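Software Engineer, Manipulation Planning and Control

Mirkuro – full time, hybrid, start in November

Mirkuro writes the software layer between perception and motion for two-finger grippers working in homes. Our planner, Grallar, takes a segmented view of a cluttered surface and returns an ordered list of grasps. It runs at 40 Hz on the target hardware and is tested nightly against a regression set of 706 recorded tabletop tasks.

The current release handles rigid objects with clear outlines well. It is weaker on patterned cloth, where stripes and folds produce false edges, and on small soft items lying close together. The person we hire will own this part of the code. 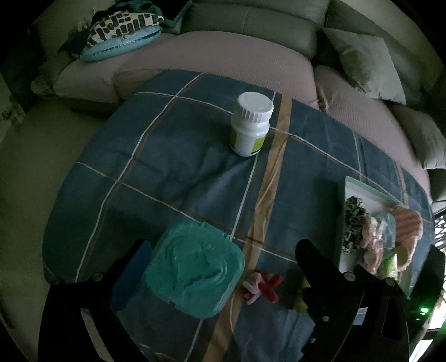
The work is split between the grasp scorer (C++) and the replay and labeling tools (Python). At present 383 of the recorded tasks have hand-checked contact labels, and closing that gap is the first job. After that you will rework the collision checker for shallow trays and bins, where the approach angle is limited by the rim.

Required:
Four years of C++ in a real-time or near real-time setting
Working knowledge of trajectory optimization or sampling-based planning
Experience with camera calibration, including wide-angle lenses
Written English good enough for design notes

Useful:
Experience with learned policies trained on human demonstrations
Contributions to Forkico, our open message-logging library

You will report to Custódio Figueiredo, who leads planning. The team is six people and shares a test lab with the Carvalho perception group. On-site time is two days a week.

To apply, send a résumé and one code sample of no more than 800 lines. The process is one call, one paid exercise and one visit to the lab – no whiteboard tests. Applications without a code sample will not be read.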